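Bathroom sink draining slow, upstairs – ticket log, Wulent Court help board

88 views | 8 shares | 6 comments
Status: closed
Opened 8/29/24

Problem as reported: upstairs bathroom sink drains slow. Not blocked, just slow. Gurgles at the end. Smells a bit in the morning. Tub next to it is fine, toilet fine, kitchen downstairs fine. Pop-up stopper is the metal kind with the rod behind the faucet. House has the Podinell vanity, the one with the drawer cut around the pipes so you can't get your arm in properly.

Posting as I go so I don't lose track. Will fix spelling later (probly won't).

ENTRY 1
Filled sink to just under the overflow hole, pulled the rod up, started the timer on my phone. 88 seconds to empty. Same sink used to go down while you were still drying your hands. Wrote 88 on masking tape inside the cabinet door so I have something to compare to.

Asked the household what goes down it. Toothpaste, shaving, hair. Mostly hair. Two people with long hair brushing over that sink every morning before work. Shaving foam on top of that, which I gather makes a kind of felt.

ENTRY 2
Boiling water – did NOT do this, pipes are plastic. Kettle water left to sit a while, then poured slow, with dish soap first. Smell better. Timer says 86. So two seconds for a kettle and half a bottle of soap. Not counting that as progress.

ENTRY 3
Plunger. Stuffed a wet rag in the overflow hole, or all you do is push air around in circles. Small cup plunger, not the toilet one. Lots of black flecks came up. Ran the timer again, still 86.

Called the help line. Got Hagos Gebremichael, very patient man. He said leave the plunger alone, take the stopper out and look, it's nearly always sitting on the crossbar. Also said no drain cleaner out of a bottle, whoever opens the trap after gets it on their hands. That would be me.

New house rule starting today: hair gets brushed at the table in the spare room, brushes stay in there, nothing with bristles in the bathroom till this is sorted.

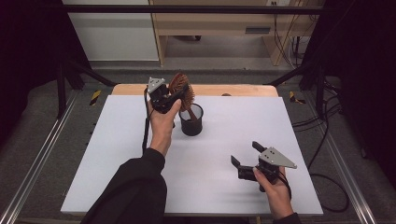

ENTRY 4
Stopper. Emptied the cabinet. Bucket and old towel under. Behind the drain pipe there's a nut with a thin rod coming out the back, that's the pivot rod. Undo the nut by hand, lefty loosey, mine was tight so used pliers with a cloth over the jaws. Pull the rod back a couple inches. Now the stopper lifts out from the top.

It did not lift out. It had to be pulled. What was on the end of it I won't describe, but it was longer than the stopper. Bagged it. Old toothbrush and soapy water for the stopper, it came up fine under all that.

Ran water (rod pushed back in and nut on first, ask me how I know). Much quicker going down at first, then slows up and sits there. Still gurgles. So there's a second thing further along.

ENTRY 5
Plastic zip strip, the cheap barbed one from the hardware store. Down, twist, up, wipe, again. 6 passes. First few came up loaded, last couple came up clean. Don't yank it on the way up, the barbs catch on the pivot rod. Take the rod out again first. I forgot. Had to sit on the floor and wiggle it free.

Still gurgles though. Gurgle to me means either a vent or a trap with something in it. Tub shares the vent and tub is quiet, so trap.

ENTRY 6
Trap off. Bucket right under, two slip nuts. The one on the wall side would not move at all. Left it with a hot rag wrapped round it and went and had lunch. Moved after that.

Inside: sludge, a hair tie, one bobby pin standing up crosswise and catching everything that went by. That pin was the whole problem I think, the hair was just piling up behind it. Washed the trap out in the yard with the hose, not in the tub, not in the other sink.

The washer on the wall side was flattened and had a split in it. Ots Hardware had none loose so I bought the Tuvum washer pack, you get assorted sizes and need one. Slanted side faces the nut threads. Put it in backwards the first time, drip drip drip. 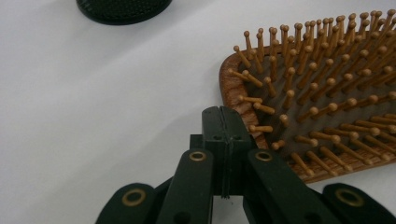
ENTRY 7
Hand tight, then a quarter turn more with the pliers and stop. Dry everything with a paper towel, then run a fresh dry square of paper towel around each joint. Paper shows a leak way before your eyes do. Wall side dry. Bottom dry. Pivot nut a tiny bit damp – snugged it up, dry after.

Full sink test. Gone before I'd found the timer screen. Did it over, properly. 8 seconds. No gurgle.

ENTRY 8
Left the towel under there overnight. Bone dry in the morning. No smell. Put the cabinet stuff back minus three bottles of drain cleaner I didn't know we had.

Crossed out the 88 on the masking tape and wrote the new number next to it. Also bought a little mesh basket strainer that drops in under the stopper. Have to fish it out and wipe it every week, put it on the fridge list.

Brushing stays in the spare room. Some grumbling about the mirror being in the wrong place – a mirror is cheaper than a plumber.

Called Hagos back and told him to close it.

Resolution: hair on stopper, bobby pin in trap, bad washer replaced. No parts under warranty claimed.

COMMENTS (6)

drafty_attic
Same vanity same drawer. Take the drawer all the way out, there's a little lever on each runner underneath. Makes the trap job so much easier.

 reply from ticket owner
 wish I had asked BEFORE

mopbucket
Is the Tuvum pack the one with the white washers or the black rubber? I got white ones and they seem hard.

 reply from ticket owner
 white. they're meant to be stiff, the nut does the squeezing

lorna_unit_c
Thank you for saying about the rag in the overflow. Been plunging mine since April with no rag. Did it your way and a big plug of gunk came up on the second push!!

pipewrench_pat
Would still snake the wall pipe while the trap is off. You're already down there with the bucket.

RELATED TICKETS
Tub stopper won't stay up
Toilet runs on after flush, new flapper fitted
Podinell vanity drawer scraping on pipe
Kitchen faucet low on hot side only
Smell from laundry floor drain after vacation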